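Shared Laundry Rooms and the Case for a Written Schedule

Sun 28 April

This post continues the series on living in older apartment buildings. Earlier entries dealt with mail, bicycles and the storage of window screens. The present entry concerns the shared laundry room, a subject on which the author has received more correspondence than on any other.

The building at Hilden Court was completed with a single laundry room on the ground floor. For many years its use was governed by custom. Residents who had lived there longest washed on the mornings they preferred, and newer residents fitted themselves in where they could. The arrangement held until the property was combined with Grevanden House next door, at which point 154 households came to depend on the same room.

A written schedule was introduced the following April. It has been revised twice, and the current version is, in the author's opinion, a sound one. Its main provisions are set out below for the benefit of readers who may be preparing something similar.

Booking periods

Each period lasts 2 hours. A household may hold one booking at a time and may make another as soon as the first has been used. Bookings are entered on the sheet beside the door, in ink, with the apartment number only. Names were dropped from the sheet in the first revision, after several residents objected to having their habits on public display.

A period that has not been claimed within fifteen minutes of its start is open to anyone. This rule was disputed at length. It has since proved to be the most useful one on the list, particularly on weekday evenings.

Finished loads

Laundry left in a machine after the booked period may be moved to the folding table by the next user. It may not be placed on the floor or on top of another resident's belongings. Residents who do not wish to have their clothing handled are asked to return on time.
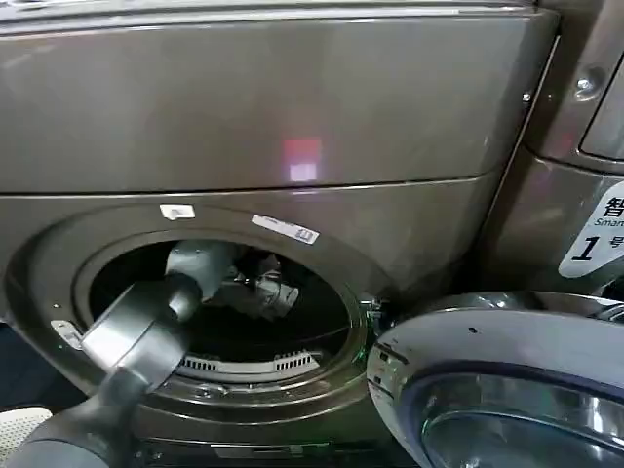
Costs and repairs

Washing was formerly paid for by coin. Charges are now added to the monthly statement, which has ended the search for quarters but has made it harder for residents to see what they are spending. The author would prefer a separate line for each wash and has requested this in writing.

Repairs are handled under a service agreement with Ibrahim Appliance. The most recent visit came to $407, the greater part of it for a drain pump. A second estimate, from Jundow Services, was $895 for the same work and included parts that were not needed. Buildings without an agreement would do well to obtain two prices before approving anything.

Quiet hours

No wash may be started after 9 p.m. The apartments directly above the room hear the spin cycle clearly, and the rubber mats purchased last winter have helped only a little. A request to extend the hours on Sundays was declined.

Correspondence

Several readers have asked whether detergent should be supplied by the building. Hilden Court does not supply it, and the author has no experience of a building that does. Accounts from elsewhere are welcome and may be sent through the contact page. The next entry will address the use of stairwells for drying umbrellas and boots.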